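Section 4. Building Your First Themed Collection

By now you have Flendavau installed and signed in, and you've typed in a saying or two to get the feel of it. Time for the fun part! A collection is a set of quotes and sayings gathered under one theme (ferries, bread, mothers-in-law, whatever you love), and once you've made one you'll want ten more. The starter library holds 299 proverbs and old sayings, so you can work through this whole section without bringing any of your own.

4.1 Create the collection

1. Open the Shelf and click New Collection.
2. Type a title. Short titles look best on the cover page: "Rivers" reads better than "Sayings and Proverbs Relating to Rivers and Streams."
3. Pick a sort order. By First Line is the standard setting. By Speaker is lovely for big collections with many names, and By Mood is for people who like to tinker (see Section 7).
4. Click Save. Your empty collection appears at the left end of the Shelf.

Note: You can change the title and the sort order at any time. The web address of a published collection stays the same even when the title changes, so old links keep working.

4.2 Add sayings

1. With the collection open, click Add.
2. Type or paste the saying into the Text box. Leave off the outer quotation marks. Flendavau puts them in for you, and it knows the difference between American, German and French styles!
3. Fill in Speaker. For a proverb, choose Traditional from the drop-down list and, if you know it, add the language it comes from.
4. Fill in Source. A book title and page number is ideal. A letter, a speech or a gravestone is just as welcome.
5. Press Enter. The saying drops into place and the box clears itself for the next one.

You can get into a real rhythm with this. Godelieve Kuipers, who tested the first version for us, entered her grandmother's whole notebook of kitchen sayings between breakfast and 11:30, and that notebook is the reason there's now a Handwritten option under Source.

Caution: Pasting from a web page often drags in curly marks, stray line breaks and sometimes an advertisement. Use Paste Clean (in the Edit menu) for anything copied from a browser.

4.3 Check the wording

Famous lines get bent out of shape as they travel. Flendavau compares each new entry with the ones already in your library and shows an orange dot when two are close but don't match.

1. Click the orange dot. Both versions open side by side with the differing words underlined.
2. Choose Keep Both, Keep Mine or Merge.
3. If you choose Keep Both, add a line in the Variant box so your readers know which is which.

The dot means "have a look," and that's all it means. Two proverbs can be nearly twins and both be perfectly right. You'll meet this a lot with weather sayings, where every valley seems to have its own idea of which month the rain belongs to.
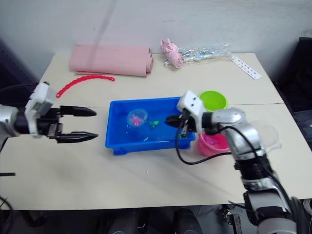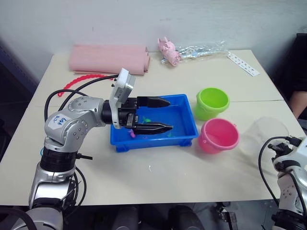
Can I put the same saying in more than one collection?

A saying can go in as many collections as you like. Open it, click Also In, and tick the other collections. There is still only one copy in your library, so if you fix a typo in "Rivers" it's fixed in "Patience" too.

4.4 Bring in a list you already have

If your favorites are sitting in a spreadsheet or a text file, don't retype them. The Brikari importer comes with every copy of Flendavau and it's a joy to use.

1. Save your list as plain text, one saying per line.
2. Put a vertical bar ( | ) between the saying and the speaker. Add a second bar before the source if you have one.
3. Choose Import from the Shelf menu and select the file.
4. Read the preview. Lines the importer couldn't understand are shown in gray at the bottom.
5. Fix the gray lines right there in the preview window, or leave them and click Import. Skipped lines are saved in a file named leftovers, next to your original.

Long lists are fine. Our own biggest test file, the Hakdale almanac, had 1736 lines and came through with 13 in gray, nearly all of them sayings that had a vertical bar in them already.

Caution: Import adds to a collection. It never replaces what's there. If you run the same file twice you'll get a great many orange dots. Use Undo Import (in the Shelf menu) before you do anything else.

4.5 Number and lay out the page

1. Open the collection and click Layout.
2. Switch on Numbering if you'd like a numbered list. Numbers follow the sort order and update themselves when you add or remove a saying.
3. Set Sayings per Page. The highest setting is 40, which suits one-line proverbs. Longer quotations want far fewer.
4. Choose a typeface. We adore Crăciun, the slightly old-fashioned one at the bottom of the menu. It has full accents, so sayings in Romanian, Polish or Portuguese look every bit as good as the English ones.
5. Click Preview and scroll through to the end.

Note: A very long quotation may break across two pages. Right-click it and choose Keep Together.

4.6 Publish or print

1. Click Share.
2. Choose Web Page, Booklet or Cards.
3. For Cards, pick a size and load your card stock before you click Print.
4. For Web Page, decide if readers may send in sayings of their own. Do try it! Suggestions wait in your Inbox until you approve them.

Entries with an empty Speaker box are published as "Unknown." To find them all before you share, type speaker:none in the search bar.

Section 5 covers the daily saying, with email and the desktop widget.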